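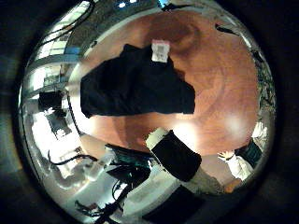
Venkatesh Kamath had been answering the same question since the doors opened at Nuvano's April open day, and he answered it again without much change of tone. No, the robot is not fast. "A person folds a shirt in 5 seconds. We are not competing with that yet, and I don't say otherwise to visitors."

Kamath runs the cloth handling program at Nuvano, which takes contract work from garment sorters and commercial laundries. The demonstration bench was set up for single items on a wooden table, with the arm's own wrist camera supplying the close view. Dark clothing gets more of his time than any other kind.

"Black fabric is a poor target," he said. "You lose the folds. On a pale shirt the shading tells you where a layer ends. On a black one you get an outline and whatever the overhead lights give you. A tag helps if it's showing. It's high contrast and it's usually sewn or pinned near an edge."

Glare off the table finish is a second problem. Kamath said his group tried a matte mat and went back to bare wood, as customers' benches are seldom matte and the software has to cope with them.

The wide lens was chosen for coverage. It bends straight lines badly, and the group trains on the uncorrected picture. "Correcting it costs us the rim, and the rim is where people's hands come in. I'd sooner keep the hands."

The current model was trained on 3,000 recorded handling runs, 1,000 of them on dark garments. Kamath would like the second figure to be higher. Knitwear is still unreliable, he said, and anything with a lining is left out of the trials.

Asked about a sale date, he said Virnevness, the product built on this work, would go to 2 laundries for trial before it is priced. He declined to name them.

"They'll send us their worst bins," he said. "That's in the agreement."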